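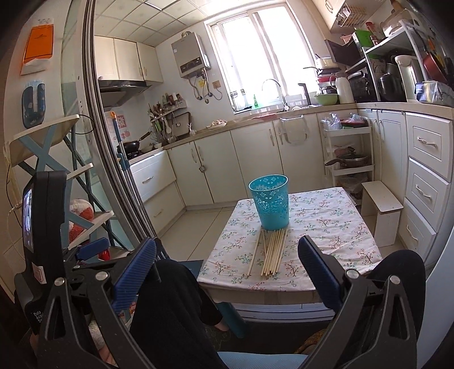

Site Visit Report: Reisinger Apartments, Ristinley

Visited Thursday, January 11, 2018, with Volker Engelhardt of Drurnarach, the letting agency that handles the building. Arrival by the valley bus, which stops at the lower entrance. Snow on the access road, plowed to one lane.

Building and access

The house has 20 self-catering units on four floors. One elevator, rated for eight persons, serves all floors and the ski room. It does not reach the parking level, so luggage has to be carried up one flight. The walk from the ski room door to the Clikonov gondola is 131 meters by the agency's plan. It took under three minutes in ski boots, slightly uphill on the way out.

Units inspected

Three were open: a studio on the first floor, a two-bedroom on the second and a corner two-bedroom on the top floor. Kitchens are compact. All three have a two-burner cooktop, a small oven and an under-counter refrigerator. Only the two-bedroom units have a dishwasher. Bed linen is included; towels are charged separately. The studio sofa bed is narrow for two adults.

Heating is by hot water radiators with a thermostat in each room. The top floor corner unit was noticeably cooler than the others. Engelhardt said the valves on that line are due for replacement in February.

Ski room

Boot dryers are fitted along one wall, lockers are numbered by unit. The floor drain was slow and there was standing water by the door.

Rates

A two-bedroom unit is quoted at 722 euros for a week in low season, final cleaning included, tourist tax extra. Changeover is Saturday only. Check-in closes at 7 p.m., after which keys are left in a coded box at the lower entrance.

Open points

Written confirmation of the valve work. Wi-Fi coverage on the top floor, not tested. Floor plans for the units not seen.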